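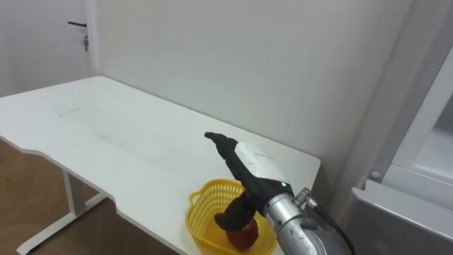 Photo: Trellavia Home Help members' gallery

Storing apples in a plastic basket on a desk, is it okay?
Posted in Kitchen and Pantry, March 19, 2020

I've moved my work stuff into the corner of the spare room and I keep fruit on the desk so I don't wander off to the kitchen every 10 minutes. I use a shallow yellow plastic basket with holes in the sides, the same sort as in the photo. It's oval with a loop handle and came from Hapeta.

My apples go soft within a week or so. The desk is white and it also picks up grey marks that I can't get off with a damp cloth. I'd like to know if the basket is the problem, or the room, and what to use on the desk. The room gets warm in the afternoon and there's no fan.

irow_flats

It's the room. Apples go soft much faster in the warm than in the fridge. The basket is fine, the holes let air through and that's what you want. Keep the bulk of them in the crisper and bring out 2 at a time. Check them when you bring them home, too. One bruised apple will set the others off, so eat that one first or stew it. Don't put bananas in the same basket. They give off a gas that ripens everything near them, and so do the apples, so the two together go off quickly.

Give the basket a wash in warm soapy water now and then. An old toothbrush gets into the holes. Let it dry properly before the fruit goes back in.

For the desk, try bicarb mixed with a little water to make a paste. Rub lightly, wipe off, dry. Test it underneath first if the top is a shiny finish, as it can dull the colour. If the marks are scratches they won't come out.

marlpantry

I just put mine in a bowl. Never had a problem.

desk_and_kettle

Agree with the first reply about the fridge. On the marks, I had the same thing on a white desk and a melamine sponge took most of it off. Go easy, it's a fine abrasive. Mine were from dragging the basket across the top, so I stuck felt dots on the bottom of it. I got a sheet of them from Zava, 200 in a pack, and I'll be using them for years. You could also sit it on a placemat.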